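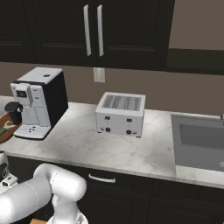

Rendering: Ronja Granström / Homard

Task lighting in small kitchens
Speaker notes, revised 17 Apr 2018
Olumide Tijani

Slide 1. Title

Thank the organizers. Mention that the measurement sheets are available after the session, and that Sigrun Nygård will take the questions on wiring.

State the scope early: counter lighting in small rental kitchens, one window or none, upper cabinets on at least one wall. Dining areas and open-plan rooms are out. So is daylight. All readings were taken after dark with the blinds closed.

Slide 2. Where the data comes from

The Zilik survey covered 59 kitchens, all in buildings managed by the same landlord. Readings were taken at counter height with one meter, calibrated before the first visit and checked again at the end.

Three positions per counter: against the wall, at mid-depth, and at the front edge. A fourth reading was taken at mid-depth with a person standing at the counter in the working position. The fourth reading is the one to remember. Most lighting plans are calculated for a room with no people in it.

If asked about the meter: cosine-corrected head, cable long enough that the person taking the reading can stand clear. Jonatan Magnusson has the certificate.

Slide 3. The ceiling fixture problem

The usual installation is a single fixture in the middle of the ceiling. The cook stands between it and the counter. The body blocks the direct light, and the upper cabinets block much of whatever would have come down the wall.

The common fix is a stronger lamp. Show the before-and-after table from the test kitchen. Going up to a 2,000 lumen fixture raised the level on the floor considerably. On the counter, with a person standing there, the change was small. The extra light landed on the cook's back and on the floor behind.

Pause here. Someone usually asks about adjustable spotlights. They help if they can be placed over the front edge of the counter. They do very little from the center of the room.

Slide 4. Surface reflectance

Light that reaches the counter indirectly has bounced off something first. Ceiling, walls, cabinet doors, floor, in that order of importance for most of the kitchens we measured. A pale ceiling returns most of what hits it. A near-black door returns very little, and there can be a lot of door area in a small room.

Dark cabinets are popular again and tenants like them. I have no argument with the finish. The point is that a lighting plan carried over from a kitchen with white doors will come up short, and the shortfall is worst at the back of the counter, under the cabinet bottoms.

The counter itself matters less for illuminance and more for comfort. A pale counter looks brighter at the same reading. A dark one looks dim, and people turn up the light to compensate – then complain of glare. 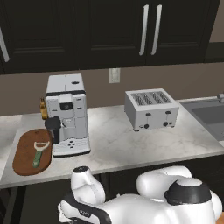 Slide 5. Under-cabinet strips: position

Front or back of the cabinet bottom? The survey kitchens had both.

Mounted at the back, the strip lights the wall strongly and leaves the front half of the counter weak. Any tall appliance takes a share of the light and throws a shadow forward, toward the person using it.

Mounted at the front, directly behind the lip of the cabinet, the light falls across the whole depth. Shadows go backward, to the wall, where they bother fewer people. The lip has to be deep enough to hide the strip from someone sitting down. If there is no lip, add a small profile.

Recommendation: front mounting, tilted slightly toward the wall. Homard and Starketti both sell a suitable angled profile. We have no preference between them.

Slide 6. Under-cabinet strips: output

The reference strip in our test kitchen delivers 970 lumens over its full length, measured after the diffuser. Catalog figures are often given for the bare strip, so compare like with like. An opal diffuser takes a noticeable share. A clear cover takes less, but the individual diodes then show up as a row of dots on any polished counter.

Stone and glossy laminate behave almost like a mirror at low angles. Viklund's photographs from the February visits show this well (backup slide 3). The remedy is a denser strip with an opal cover, or a tilt that sends the reflection toward the wall.

Slide 7. Color

Color rendering index: 80 is the minimum we accept, and higher is better over a counter where meat and vegetables are judged by eye. Ask for the R9 value as well. It covers saturated red, and the general index leaves it out.

Color temperature: match the ceiling fixture. A mismatch is more disturbing than either color would be alone. In kitchens where the landlord replaces the ceiling lamp and the tenant bought the strip, a mismatch is the normal condition. Put the value on a label inside the cabinet, next to the driver.

Slide 8. Wiring and driver location

Hand over to Sigrun Nygård if time allows. Otherwise the short version:

Keep the driver accessible. A driver sealed behind a back panel will be replaced by a carpenter.
Leave air around it. Heat shortens its life faster than hours of use.
Long runs of low-voltage strip lose brightness toward the far end. Feed from the middle or from both ends.
Do not hang the strip off a counter outlet by a plug and loose cord. The outlets over the counter are needed for appliances, and the cord ends up behind something hot.
A separate wall switch gets used. A small switch under the cabinet gets used if it can be found by feel.

Local rules on kitchen circuits differ. Check them before quoting.

Slide 9. Cost

Blomqvist priced the retrofit for the landlord in two versions: during a cabinet replacement, and on its own. Labor dominates in the second version. The strip and profile are a minor item in both. Do not read out the table, leave it on the screen.

Slide 10. Open points

Long-term output of cheap strips. We have readings at installation only.
Grease on diffusers. Two tenants reported cleaning them, and we did not ask the others. The next round will include the question.
Motion sensors. Mixed reports so far, mostly about lights going out while someone stands still at the counter.

Backup slides

1. Meter positions, plan view
2. Full readings by kitchen
3. Diode reflections on polished counters (photos: Sigrun Viklund)
4. Wiring diagram, feed from both ends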